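Sorting out the key situation (and the other small rubbish that lives with it)

Every household has a key problem. Ours came to a head on the 5th June, when I stood on the front step with the groceries going soft and tried four keys in the door before I got the right one. Three of those four didn't open anything we still own. One was for a bike lock that went in the skip two moves ago!

So I tipped out the bowl by the door, and the hook rack, and the bottom of my handbag, and I've been sorting ever since. I've learnt a few things along the way and I'm putting them down while I remember them.

Tip it all out on something flat and plain-ish

Do it on the bench or a big board, whatever you've got with a decent bit of room. The carpet is hopeless, I lost a split ring in the pile and found it with my heel. Spread everything well apart so each bunch has its own patch, and turn your biggest light on. A dark surface is lovely for silver keys but murder for little black rings, so if you're working on a dark benchtop put a tea towel down at one end for the dark bits.

Coloured tags beat coloured keys

I used to buy those keys with footy colours and flowers on them. They look great for a month and then the pattern wears off right where your thumb goes. Plain keys and plastic tags are much better. Go for strong colours you can tell apart in bad light, because bad light is where you'll be using them. The see-through ones are my favourites, the amber sort especially. 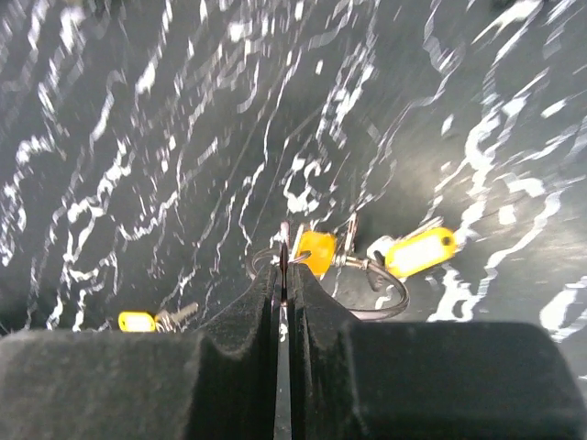
Work out your colours before you start threading, and write them on a bit of card inside the pantry door. Mine goes: orange for the house, green for the shed and side gate, blue for Mum's place. I don't write addresses on tags, ever. If you drop your keys at the shops you don't want them coming with directions. A colour or a daft word is plenty. Our shed tag says Jumby, which means something to three people on earth.

If the paper slips inside your tags go furry at the edges, use pencil on them. Biro bleeds as soon as it gets damp, and mine live in a beach bag half of summer.

Getting split rings open without wrecking your nails

I have tried the lot, coins, teaspoons, my teeth (don't). The winner is a staple remover, the little jaw kind. Poke one of the points into the ring, squeeze, and slide the key into the gap while it's held open. A butter knife will do at a pinch, but go gently and point it away from your other hand.

Put the key you use most on last, so it's the easiest one to get off again when somebody wants to borrow it. And if a ring has stopped springing shut, bin it. A gappy ring is how our side gate key ended up in a storm drain.

Keep wire bits with wire bits

Once the keys were off the bench I was left with all the other metal odds and ends, clips and pins and loops of every size, hooked through each other like they'd been plaited. Don't pull! Pick up one loop by the top, lift it clear and let the rest hang, and have a look at how they've caught. Most of the time one gentle jiggle does it. If they really won't come apart, lay the whole lot down, flatten it with your palm and slide them off one at a time from the outside.

Afterwards I thread mine onto one big ring by size. You can grab the bunch, fan it out and take the one you need, and they can't get into a snarl again because they're already sitting together.

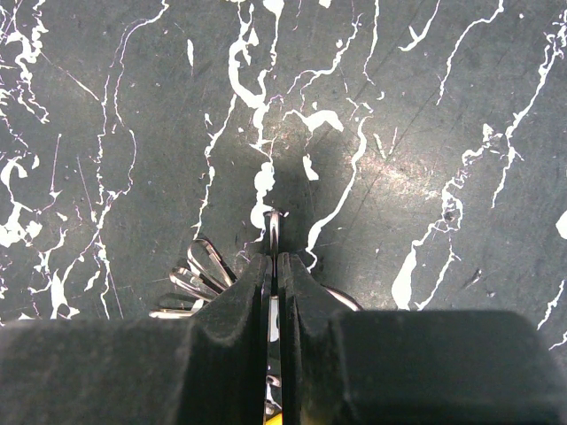
Where it all goes afterwards

I went a bit silly here and priced up proper storage. Sketmont do a wall cabinet for keys with 100 hooks, for $159, and I did have it in the online basket overnight. A hundred hooks! We have nine keys. I took it out again in the morning and used a strip of wood with 2 rows of cup hooks screwed in, which cost me next to nothing and hangs inside the linen cupboard, out of sight of the front window.

The everyday bunches get the top row and the spares get the bottom one. Odd bits go in a container with a lid, any shape, though I'd steer you off a round one. Round ones end up on their side sooner or later and roll to the very back of the shelf, up against the wall, where you need a chair and a broom handle to get at them.

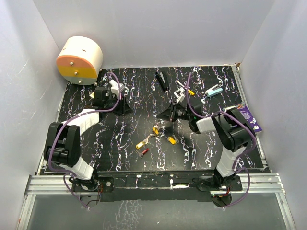 As for mystery keys, give them a season. I've put ours in an envelope marked September, and anything we haven't matched to a lock by then goes to the scrap metal tub at the tip. Try the obvious spots first: window locks, the filing cabinet, the letterbox, the meter box, that suitcase on top of the wardrobe. I found our letterbox key this way, after a good long while of fishing the mail out with kitchen tongs.

Last one, take a bit of candle stub and rub it along any key that sticks. Give it a few turns in the lock and wipe the extra wax off with a rag. I did the shed padlock on the weekend and the back door's next on my list.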